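4. Checking the two-arm cell in simulation

Do this check before you load any new program to the real arms. Cell software by Stodetti, guide revised May 2018.

Before you start: the control cabinet must be in SIM mode. Caution! In LIVE mode the same buttons move the real arms.

4.1 Open the packing layout and press Reset. Wait until both arms stop.

4.2 Set the speed to 2 percent for the first run. Do not go over 4 percent until the step 4.6 is passed.

4.3 Open the head camera view. Look if both grippers are inside the view. If one is missing, load the home position again and repeat 4.1.

4.4 Check the objects. The carton must be open and empty, with its long side pointing away from you, and the plate must be at the right arm. In our layout the plate holds a pear and a Pepsi can.

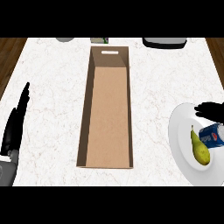
4.5 Jog the right gripper down in small steps. Stop when the fingers are just over the item. Write down the height value, you will need it in section 5.

Note: the left arm must stay still during this step. If it moves, the arm addresses are exchanged. Press Stop and correct them in the Arms menu.

4.6 Run the full program one time at 4 percent. Any red contact message means the check is not passed.

4.7 Save the log under the name of the layout. The log keeps 2,000 lines, older lines are deleted.

For questions about the log please write to Larysa Zinchenko.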